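Packaging and Everyday Claims, Handout 2: Bottles

Read this before the September session. The Eltberg reader says a bottle's shape "tells the buyer what is inside." I doubt it. Shape tells you what the maker hoped you would think, and often not even that.

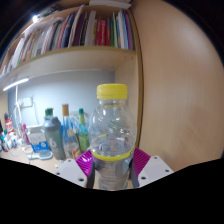
Page last changed: August 16, 2019

Take a clear plastic bottle with a wide, ribbed yellow cap and a yellow band at its widest part. Water? Cleaner? Juice? The ribs suggest a hand is meant to turn the cap. The matching colors suggest a designer - and that is as far as I would go.

The Skonness survey asked 400 shoppers to name contents from shape alone and calls the results "strong." Check how the 400 were picked before you quote it.

For next time: bring 2 bottles from home, labels off, and write down what you can defend about each one.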